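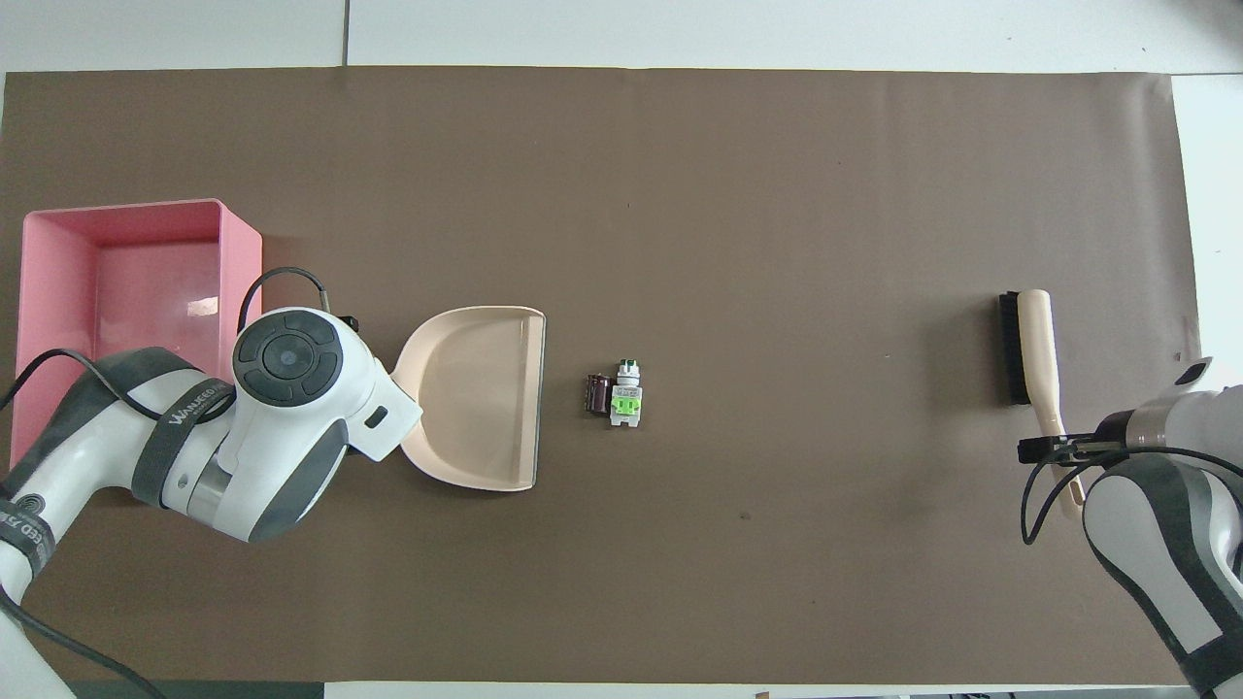

Sat 26 April
Fedir Lysenko

Bench clear-down and sweep check, room 1211, Stalitstead

Weekly one. Did it on my own so the second signature is blank, will chase. Key: OK / FIX / N/A. Comments after each line, sorry for the handwriting in the paper copy, typed this up in a rush.

TABLES

1. Tabletop clean, no sticky patches – OK
Wiped the white bits round the outside of the paper. Didn't lift all the paper, only the corners. Tape residue on the table by the door, been there since before Christmas I reckon. Metho and a rag next time.

2. Seams between tables clear – FIX
Crumbs and wire offcuts get down in the join. A brush won't shift them. Need the skinny vac nozzle, which is not on its hook. Whoever has it please put it back.

3. Tables level, not rocking – OK
Back one has the folded card under the foot still. Works.

4. Brown paper down and lying flat – FIX
Edges curling up a bit. Not a disaster but small parts roll up against the curl and you miss them, or the pan catches on it and flicks everything back where it came from. Turn it over or cut a new peice. Roll is on the bottom shelf, Emis brought a fresh one, paper is cut to 1000 mm so dont hack at it freehand.

5. Paper free of oil, glue, solder splash – OK
One ring off somebody's mug. No drinks on the benches!! Sign is literally above the sink.

SMALL PARTS

6. Loose parts picked off the paper before sweeping – FIX
Still finding little stuff left lying in the middle of the mat. Little round can type things, bits of this and that. Hand pick anything you can identify FIRST, then sweep. Once it's in the pan it goes to the bin and no one is going through the bin for it.

7. Anything that looks like a capacitor or a cell kept apart – OK
If you don't know what it is, treat it as if it's charged. Don't short it to find out (Panasiuk, July, we all remember). Goes in the lidded tub marked UNSURE. Tub was around half full, emptied it into the e-waste carton.

8. Sharps in the sharps jar – OK
Blades, snapped drill bits, pins. Jar lid cracked but still screws down. Order one.

9. Parts drawers shut and labelled – FIX
Drawer 21 has no label and drawer 33 has two different ones. Both were a mix of screws anyway. Sorted 33, ran out of time for the other.

PAN AND BRUSH

10. Dustpan clean, front edge straight – OK
The beige one. Edge is good, sits flat to the paper. Wiped the scoop out, bit of fluff at the back lip. If the edge ever gets a nick in it chuck the whole thing, a nicked pan leaves a line of grit behind and you're sweeping the same grit all arvo.

11. Pan held by the handle, scoop flat, open edge towards the mess – OK
Sounds silly to have on a list. People tip it up at the front and then wonder. Short handle on the beige one so keep your wrist low.

12. Brush bristles clean – FIX
Full of hair and thread. Comb it out over the bin. Smells a bit too, wash in warm soapy water and dry overnight bristles DOWN.

13. Pan and brush hung up together – N/A
Hook is off the wall. Waiting on Ostano for the wall plugs. For now they live on the end of the bench, not on the floor.

BINS

14. Pink bin on the left, inside reach – OK
Keep it on the left of the mat for pan work. You want a short trip from the mess to the bin, no carrying a full pan across the table.

15. Pink bin emptied and wiped – OK
Flat floor so it wipes out easy. Don't put food in it. Don't put wet paper towel in it either, goes slimy by Monday.

16. Bin not cracked at rim or corners – OK
Ran a finger right round. Fine.

17. General waste out to the skip – OK
Took two bags. Skip nearly full, someone has put a chair in there.

18. E-waste carton not overfilled – FIX
It is overfull. Start another, tape the first one shut and write the date on it. Bottom is sagging so lift from underneath please.

CABLES

19. Leads clear of the sweeping area – FIX
Anything trailing on the paper needs to be lifted or clipped back before you start. Brush drags it and parts hide under it. Same for leads hanging over a bin, you'll hook one with the pan sooner or later.

20. No damaged insulation – OK
Looked along the ones I could reach. Didn't pull anything out from behind the cupboard.

21. Power boards off the floor – OK
Tested and tagged, tags all in date. One board by the window is a bit dusty, dry cloth only.

ROOM

22. Floor swept under and between tables – OK
Did this last, as per. Found a heap more washers.

23. Lights working, no glare on the work – FIX
Lights all work but shiny plastic throws it straight back at you, makes it hard to see if the bin's empty or not. Tilt your head, I dunno. Asked about a diffuser ages ago.

24. Exit clear – OK

25. Hand wash and towels stocked – FIX
Soap OK, towels nearly gone. Added to the shop list.

TO DO BEFORE NEXT CHECK
- new paper on the middle table, curl side down
- find vac nozzle
- wash the brush
- label drawer 21
- second e-waste carton
- leads off the mat (everyone)
- towels, sharps jar
- ring Ostano re wall plugs

Emis has the next one. If you're doing it by yourself do tables first then bins then floor, otherwise your just moving dirt around. Pens are in the top drawer, the clipboard one is dead.

Signed F. Lysenko
Second signature: ______________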